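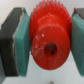 Figure 4. Red molded gear, seen from the hub side. White specks are visible on the left part of the hub face; faint vertical streaks can be noticed inside the bore.

November
Pruvilitz Parts Reuse Project, Working Paper, Section 4

4. Surface condition of the molded gears

4.1 Material and sorting

The gears considered in this section come from the mixed plastic parts that were given to the project by the Flondach repair shop. The whole delivery contained 3,000 small parts, among them wheels, caps, spacers, handles and gears. After the first sorting, which is described in Section 3, we had 186 gears of different sizes and colors. All of them are of the spur type, with straight teeth on the outer rim, and most of them have a hub which is raised above the body on one side.

We decided to treat the gears apart from the other parts. A cap or a spacer with a dirty face can usually be used again without more checking. A gear has three places where dirt or damage is of importance, and these places do not behave in the same manner. They are the toothed rim, the face of the hub, and the bore. In the following we discuss each of them, and we use the gear of Figure 4 for reference where it is helpful.

4.2 The hub face

The hub face is the easiest place to inspect. It is smooth, it is not hidden by the teeth, and it is large enough to judge with the eye under a desk lamp. On the red and orange parts, light marks are seen very well. The gear in Figure 4 has several small white specks and smudges on its hub face, and we recorded it under the class "light marks, scattered".

We want to be careful with the meaning of this class. A white speck on a red part can be dust. It can also be a scuff, where the surface of the plastic became whiter from pressure or rubbing, or it can be a rest of some other substance, for example old grease that has dried. From the appearance alone these three cases are difficult to separate. For this reason the class gives only what the inspector sees, and the cause is written in a second column after the wiping test. When there was no wiping test the second column stays empty. In an earlier version of our record sheet we had only one column with the word "dirty", and the two inspectors at the Rarwood workshop used it very differently. One of them marked as dirty every part with a scuff, the other one did not.

The wiping test is simple. The face is wiped with a dry cotton cloth, five strokes in one direction, and the part is looked at again. If the marks are gone, we write "dust". If they are smaller but still there, the part is washed in warm water with a little dish soap and dried until the next morning. Marks that remain after washing are written as "surface". We did not use alcohol or other solvents, as we did not know for all parts which plastic they are made of.

The shoulder of the hub, where it meets the larger body of the gear, should be looked at in the same step. On glossy parts the shoulder gives a curved band of reflected light. Such a band can be seen across the upper half of the hub in Figure 4. A break in the band is often a sign of a dent or a scratch, and we found this more reliable than feeling with the fingertip. On matt parts the method does not work, and there we turned the part slowly under the lamp and looked for shadows.

4.3 The bore

The bore was the place of the most disagreement in our records. In many gears it is plain and round, and a pin of correct diameter shows quickly if it is free. In others the inner wall has ridges or a key, and the part then fits only to an axle of the matching form. The difference is not always clear from outside. In the gear of Figure 4 the bore is dark and only a few faint vertical streaks are visible in it, so that ridges may be supposed but not confirmed from this view. In the record sheet such a part receives the entry "profile uncertain" and goes to the pin check.

Nine gears could not be given a bore type even after the pin check. In these the hole was narrowed deeper inside, and the pin stopped before the end. We do not know if this is a molding fault or hardened dirt. They were put back to the box of open cases and are not included in the comparison of Section 5.

4.4 The toothed rim

The teeth need more time than the two other places together. On the small gears they are narrow and stand close, and the grooves between them look darker than the crests also when they are perfectly clean. New inspectors often took this darker color for dirt. After some discussion we added a clean gear of the same color to each tray, and the doubtful part was held beside it. This helped very much with the red parts and less with the black ones.

For the cleaning of grooves we used a soft toothbrush, moved along the tooth and not across. The hard brushes recommended in the shop notes from Mackay left fine lines on the crests of the softer gears, and we stopped using them. Broken or bent teeth were recorded by position, starting at the mold mark if there is one. A gear with a single bent tooth was kept as a display part and was not offered for reuse.

Parts which passed all three inspections were stored by outer diameter in flat boxes, hub side up. In this position the hub face and the opening of the bore can be checked again without taking the part out of the box.

Contact: Pruvilitz Parts Reuse Project, paper office | © Pruvilitz. All rights reserved. | Back to top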